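Re: [Chisholm tenants] Blinds and lights in the back workroom
From: Raghda Kanaan
Date: Sep 15, 2025

Majdi Issa wrote:
> Before I call the electrician, can somebody tell me what kind of
> light is up in the back workroom? Panels or tubes? And are we
> keeping the blinds or not? Sanaa wants them gone, and I have a
> quote for 300 to replace both.
> Majdi

Hi Majdi and all,

It's the long fluorescent kind, up between the exposed beams, plus a little round fixture off to the side that I always forget about. I don't mind the long one at all, it's nice and bright! If we're only doing one thing this year I'd leave the lights alone and get somebody to look at the air vent (the big slatted one on the ceiling), which has been rattling on and off since February.

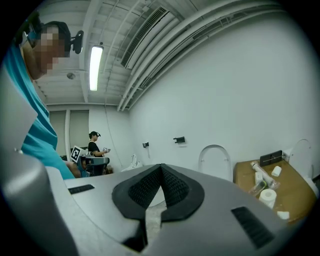
Back workroom, windows and the big white wall on the right.

On the blinds, please let's keep them! They're pale, they go with everything, and the afternoon sun in there is brutal without them. One thing to tell whoever gives you the next quote: the two windows are not the same width. The left one is a bit narrower. Amnuay ordered a matching pair for the Clelero office once and one had to go straight back.

Also, could we please do something with that right wall? It has two small black holders on it and that's pretty much it. I'd love a couple of shelves, low enough to stay clear of the pipes.

I can measure on my way in tomorrow if you want numbers.

Raghda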